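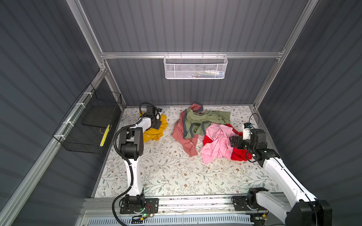

색깔 옷을 한 번에 빨아도 괜찮습니까? (이염 질문)

생활 게시판 > 세탁과 수선 > 글번호 3042
글쓴이: 마트비_D
등록: 2022년 12월 1일
조회 132

안녕하십니까. 저는 마트비 데르카치(Matvii Derkach)라고 합니다. 한국어를 배우는 중이라서 문장이 어색할 수 있습니다. 틀린 표현이 있으면 고쳐 주셔도 좋습니다.

질문은 색깔 옷의 세탁에 대한 것입니다. 저는 원룸에 살고 있고, 세탁기는 Faveo의 작은 드럼입니다. 혼자 사는 사람은 빨래가 적습니다. 그래서 흰 옷, 밝은 색 옷, 진한 색 옷을 모두 나누면 한 번에 옷이 두 벌만 들어갑니다. 물과 전기가 아깝다고 생각합니다.

지금까지 저는 흰 옷만 따로 빨고, 색이 있는 옷은 모두 함께 빨았습니다. 겨자색, 올리브색, 분홍색, 빨간색을 구별하지 않았습니다. 지난 6월까지는 문제가 없었습니다. 그런데 새로 산 빨간 티셔츠를 넣은 다음에 회색 양말이 분홍색이 되었습니다. 양말은 괜찮습니다. 하지만 연한 색의 셔츠는 걱정이 됩니다.

제가 알고 싶은 것은 다음과 같습니다.

1. 빨간색과 연분홍색은 비슷한 계열인데, 같이 빨아도 됩니까?
2. 찬물로 빨면 이염이 없습니까?
3. 소금이나 식초를 넣으면 색이 고정된다는 말이 맞습니까?

미리 감사드립니다.

댓글

볕드는베란다
어서 오세요. 한국어 잘하시는데요 ㅎㅎ
1번은 안 돼요. 같은 계열이라도 진한 색이 연한 색으로 넘어가면 얼룩덜룩해집니다. 맨 위 사진처럼 빨간 옷이랑 연분홍 옷을 한 더미로 두는 것까지는 괜찮은데, 젖은 채로 그렇게 두면 큰일 나요. 저는 그렇게 블라우스 하나 보냈습니다.

마트비_D
답변 감사합니다. "보냈습니다"는 버렸다는 뜻입니까?

볕드는베란다
네 버렸어요 ㅠㅠ

savchuk_home
저도 외국 사람이고 한국에서 오래 살았습니다. 제 의견은 조금 다릅니다. 여러 번 빤 옷이면 빨간색도 함께 빨아도 됩니다. 문제는 새 옷입니다. 새 옷은 처음 3번은 단독으로 빨고, 그다음에는 섞습니다. 저는 이 방법으로 색깔을 나누지 않고 삽니다.

물빠짐주의
위에 3번 기준은 어디서 나온 건가요? 생지 데님은 열 번 빨아도 파란 물 나옵니다. 횟수로 정하면 위험해요. 흰 면수건에 물 묻혀서 안쪽 솔기를 꾹 눌러 보고, 수건에 색이 묻으면 무조건 따로 빠세요.

savchuk_home
횟수는 제 경험입니다. 법칙이라고 쓰지 않았습니다. 그리고 질문하신 분은 데님에 대해서 묻지 않았습니다.

물빠짐주의
면 티셔츠도 염색 나름이라 똑같습니다. 프린트 가게에서 맞춘 단체티는 특히 심해요.

달동네세탁
세탁소 합니다. 질문 순서대로 답 드릴게요.

1번. 따로 빠세요. 굳이 같이 빨아야 하면 수건 테스트를 해서 색이 안 나오는 것만.

2번. 찬물이면 덜 빠지지만 아예 안 빠지는 건 아닙니다. 온도보다 시간이 더 문제일 때가 많아요. 세탁 끝나고 통 안에 몇 시간씩 두는 분들이 제일 많이 들고 오십니다. 다 되면 바로 꺼내세요.

3번. 집에서 넣는 소금이나 식초로는 요즘 염료가 고정되지 않습니다. 식초는 고무 패킹에도 좋을 게 없으니 저는 권하지 않아요.

그리고 탈수는 600으로 낮추라는 분들이 계신데, 이염만 생각하면 물기를 빨리 빼는 쪽이 낫습니다. 니트는 예외고요.

마트비_D
자세한 설명에 감사드립니다. 저는 세탁을 예약하고 회사에 가는 습관이 있었습니다. 저녁에 집에 와서 꺼냈기 때문에 옷이 오랫동안 젖은 상태로 있었습니다. 빨간 티셔츠도 그런 날에 빨았습니다.

탈수에 대해서 하나 더 여쭙겠습니다. 저는 항상 600으로 했습니다. 면 티셔츠는 더 높여도 옷감이 상하지 않습니까?

달동네세탁
면은 괜찮습니다. 구김이 좀 더 갈 뿐이에요. 프린트 있으면 뒤집어서 넣으시고요.

초록양말
이염 방지 시트는 왜 아무도 얘기를 안 하세요? 저는 Asley 시트 쓰는데 한 장 넣으면 꺼낼 때 시트가 보라색이 되어 있어요. 그만큼 옷에 안 간 거잖아요.

물빠짐주의
시트에 묻은 만큼 옷에도 묻었을 수 있죠. 시트가 보라색이면 다음부터는 그 빨래를 나눠야 하는 거고요.

초록양말
그래도 없는 것보단 낫죠. 저처럼 게으른 사람한테는 필요합니다.

달동네세탁
두 분 다 맞는 말씀입니다. 시트는 보험 정도로 생각하세요. 새 빨간 옷까지 믿고 넣지는 마시고.

볕드는베란다
저는 세제를 Ukel 중성으로 바꾸고 나서 확실히 덜한 느낌이에요. 느낌입니다 느낌. 비교해 본 건 아니고요.

savchuk_home
빨래가 적은 사람에게 한 가지 방법이 더 있습니다. 진한 색은 모아서 두 주에 한 번 빨고, 연한 색은 매주 빱니다. 속옷과 양말을 연한 색으로 사면 연한 색 빨래가 많아져서 세탁기를 작게 돌리지 않아도 됩니다. 올리브색 같은 중간 색은 저는 진한 쪽에 넣습니다.

마트비_D
그 방법이 저에게 맞는 것 같습니다. 그런데 겨자색은 어느 쪽입니까? 저에게는 밝은 색으로 보입니다.

초록양말
밝은 쪽이요!

물빠짐주의
진한 쪽. 노란 계열도 물 빠지면 흰 줄무늬 같은 데 누렇게 티 납니다.

달동네세탁
수건으로 눌러 보세요 ^^

마트비_D
알겠습니다. 오늘 수건으로 모두 눌러 보았습니다. 겨자색 옷에서는 색이 나오지 않았고, 빨간 티셔츠에서는 아직 나왔습니다. 그래서 겨자색은 연한 색과 함께 빨고, 빨간 티셔츠는 세면대에서 손으로 빨겠습니다.

분홍색이 된 회색 양말을 되돌리는 방법도 있습니까? 아니면 그냥 신는 것이 좋겠습니까?

볕드는베란다
그냥 신으세요 ㅋㅋ 굳이 하시려면 건조기 돌리기 전에 산소계 표백제에 담가 보시고요. 제품 뒤에 색깔 옷 가능하다고 적혀 있는지 꼭 보세요.

savchuk_home
양말은 벌써 건조했습니까? 건조기의 열을 받은 다음이면 어렵다고 들었습니다.

마트비_D
저는 건조기가 없고 건조대를 씁니다. 이번 주에 표백제를 사서 해 보고, 결과를 여기에 쓰겠습니다.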